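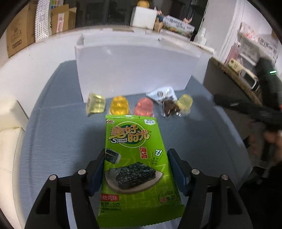 Martim Bragança reckoned you could always tell how a country was doing by how long the queue was at its border stand, and that this year the queue told him people were ready to go abroad again but wanted somebody to explain the paperwork first. He said it to me over his shoulder, in the line for the entry rules desk at the Bistbridge Travel Fair, and we had a good long while to talk it over, as there were some 60 of us waiting and one very patient young woman answering.

I had gone up in November 2023, on the early train, meaning to stay a couple of hours and ending up being swept out with the last of the crowd. If you haven't been, the fair takes up both floors of the old corn exchange. Tourist boards and tour operators are downstairs, and upstairs you get the talks, the insurance people and (thank goodness) the chairs.

The desk was worth the wait. I had three questions written on the back of an envelope, all to do with passports, and I came away with every one answered. The main thing I learnt was to look at the date my passport was issued as well as the date it runs out, and I went straight home and did so. Mine is fine. My sister's is not, and she has been told!

Downstairs I spent longest at the Olteanu stand. They are a small family firm running walking holidays, mostly inn to inn with your bags sent ahead, and they had brought proper maps, the big folding sort, which they let you spread out over the counter. Their shortest trip is 5 nights and starts at £245 without flights, and I did go through it twice to see what was left out. Lunches, mainly, and the bus back to the airport. They had no places left for the spring but were taking names for the autumn, and I'm afraid mine went down.

Flesanlow, the coach people, were next door with a rather grander stand and a screen going round and round. I asked about single supplements, as I always do, and was told they have dropped them on 37 departures next year, mostly outside the school holidays. The list is printed at the back of the brochure, so do turn to the end before you give up on it.

The best talk of the day was Horațiu Bogdan's, on crossing Europe by train and ferry. He speaks quickly and his slides were rather behind him, but he was so cheerful about missed connections that I found myself wanting to miss one. His advice was to book the sleeper first and fit everything else round it, and never to plan on less than an hour between a boat and a train. Somebody asked about travelling with a dog, and that took up most of what was left — I didn't mind, though I haven't got a dog.

I was less taken with the Vevton session on travel insurance. It was a crowded room and a thin half hour, and when a lady near the front asked what happens if the rules change after you've booked, she was given a leaflet. I have read the leaflet since. It says to ring them.

The tea upstairs was good and the cheese scones had gone by noon, so go up early for those. The next fair is a smaller one in February, ground floor only, and the entry rules desk will be there again all day.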